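Ticket 85: Drullow steam iron cuts out partway through a shirt
Opened by Anika Nakamura, Lirwood

Hi there, and thanks so much for getting back to me! My iron heats up beautifully, then the light goes off after 7 minutes and it's stone cold by the second sleeve. I always do the collar first, as Mum did.
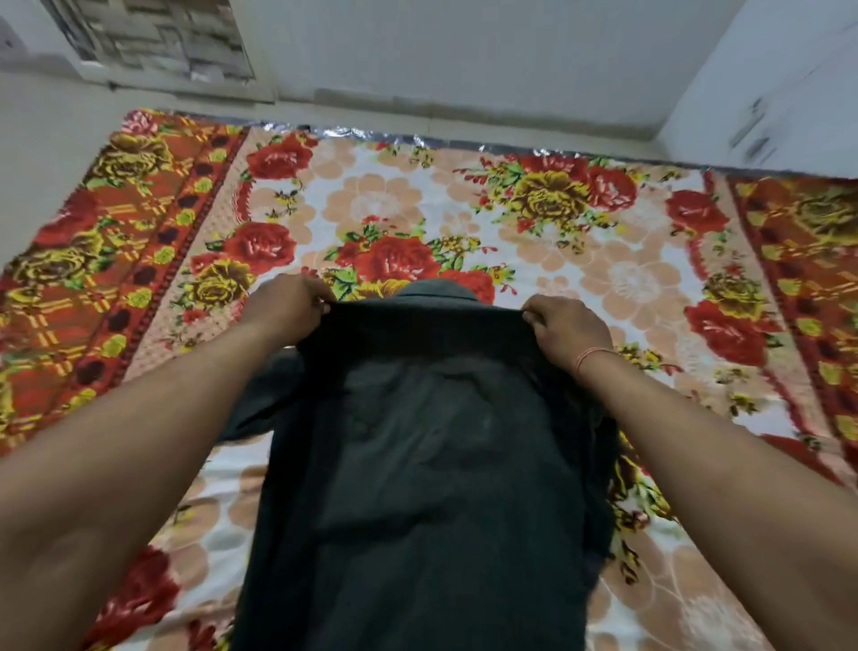

Reply from Josué Cordeiro

Hello Anika, sorry for the bother. Please descale it twice, then try another power point, and let me know how you go.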